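Grillel hand-held gripper, for recording household tasks

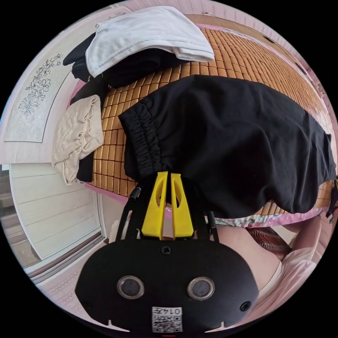

I'm Petrică Moldovan and I look after the Grillel at Bultora, so if you write in with a question it's me you'll get (usually with a cup of tea going cold). We built it for people who need lots of examples of ordinary jobs done by hand, laundry above all, to train an arm that will do them later on. You hold it, you do the job, it records. No arm needed in the house at all, and you can be going five minutes after opening the case!

The fingers are a soft-ish yellow plastic with a long oval hole near the tip. I love these. They'll take a trouser hem or the sleeve of a thick jumper without you having to squeeze like mad, and they pop off when they wear out. Dark cloth on a busy background used to be our worst case, so do record plenty of it – black leggings, black T-shirts, all the stuff that hides its own edges.

My own set from June has 3,225 takes in it, 117 of them thrown away, nearly always down to me rushing the start. Please hold still for 3 seconds before the first grab. And move at the pace you'd want the arm to move, which feels silly for the first ten minutes and then doesn't.

What's in the case: the gripper, 5 pairs of spare fingers, a charging lead, a wrist strap and the printed card of voice prompts. The Lungu software comes as a download and sorts your takes by task and by room, and lets you trim the ends before you send anything off. It won't run on a tablet yet, sorry, we're working on it.

Spare fingers and straps ship from our Rumside workshop, and orders in before 2 in the afternoon go out the same day. If you want to borrow a gripper before buying, drop me a line and tell me what sort of jobs you'll be recording and how many people will be using it. Left-handers, say so too, the strap is different.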